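Planner rejects grasp near phone stand in simulated bathroom

Asked by Iqra Qureshi, Nidisdale

Our planner, Restallow, returns "no valid path" in 401 of 700 simulated runs. The arm must approach a small upright cylinder on the countertop. Collision padding is set to 40 mm. Which setting should be reviewed first?

2 answers

Meinrad Gruber
Kindly reduce the padding to 10 mm for static objects only and repeat the same seeds. The neck of the stand is slender, but the padded shape may close off the approach. 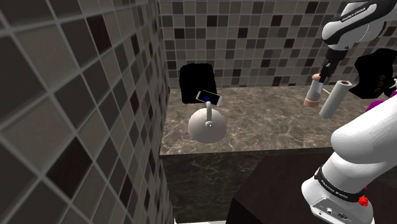
Simulated counter with phone stand, gripper and upright cylinder.

Babar Mughal
Same fault in March. Updating the planner cured it for us, version not recorded.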